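Study Desk Tips From My Second Try at the Civil Service Exam

I promised a few of you in the comments that I'd write up how I set up my study corner, so here goes. I'm studying for the state civil service exam again (second attempt, I missed the cutoff by a hair last time) and this go-round I've been way more fussy about the practical stuff. Most of this costs next to nothing. A lot of it I learned by being annoyed for a whole year first.

Pick the boring wall

My desk used to face the window. We live on the main road through Ultville and I can tell you a great deal about my neighbors' delivery habits and very little about administrative law. I turned the desk to face the wall in January and got used to it in two or three evenings. If you can't move the desk, a cheap roller shade pulled halfway down does nearly the same job and you still get daylight from the top.

Lamp on the other side

If you write with your right hand, put the lamp on the left, and the other way around for lefties. I know, your grandmother told you that. Mine did too and I ignored her until I was doing essay practice at 11 p.m. in the shadow of my own fist.

Stop buying notebooks!

I had a drawer full of pretty ones with four pages used in each. Now I use loose ruled paper, hole-punched, in one fat binder per subject. When the history outline gets a rewrite I just pull the old sheets and slide in the new ones. Date the top corner of every page -- month is enough -- so you know which version is the current one when you drop the whole pile on the kitchen floor. (Twice.)

For hole punches, borrow a heavy one from somebody if you can and do a whole pack of paper in one sitting. The little plastic ones chew the edges.

Flash cards

I'm up to 467 cards, which sounds impressive until you hear that the syllabus outline I'm working from has over 900 terms in it. Some things that help:

Cut regular index cards in half. You'll write less on each one, and they fit in a coat pocket.

Keep each day's batch to 20. I tried 50 and all I did was flip through them faster and faster with the TV on.

Rubber bands dry out and snap and leave that gummy stripe on the card. Use a binder clip, or a hair elastic if you have one that's lost its stretch.

Don't color-code more than three ways. I had seven colors going at one point and spent a full evening hunting for the teal pen.

Getting ink off the desk

Ballpoint on painted wood: a dab of rubbing alcohol on a cotton ball, blot it, then wipe with plain water. Try it somewhere hidden first, as it'll take some paints right off. Highlighter usually comes up with dish soap and a damp cloth if you catch it the same day. Permanent marker on my desk is still there and I've put the mug on top of it.

The paper pile

Every practice test I print is a thick stack, and for months they lived on the floor. What finally worked was a standing rule that a test gets marked, the wrong answers get copied onto cards, and the test goes in the recycling that same evening. I keep only the score sheet. My sister thinks this is reckless, but I've never once gone back to reread an old test, and I'll bet you haven't either.

Snacks and noise

Eat before you sit down. Anything with crumbs ends up inside the binder rings, and cheese puffs are a disaster for obvious reasons. If you've got to have something, grapes or almonds.

For noise I run the box fan, even when it's cold, pointed at the door. It covers up the dishwasher and most of a conversation. Foam earplugs are fine for an hour or so but my ears start to ache after that, and you can't wear them for the timed sections anyway if you want to hear your timer.

One more for the timer itself: put it across the room. Having to stand up to shut it off is the only stretching I do some nights.

Next time I'll go through how I plan the week around work shifts, which several of you asked about.

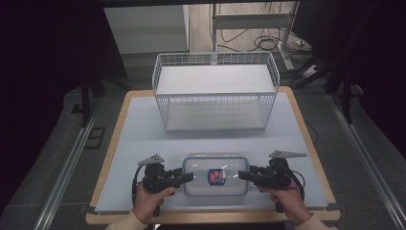 White wire basket and a clear container with a lid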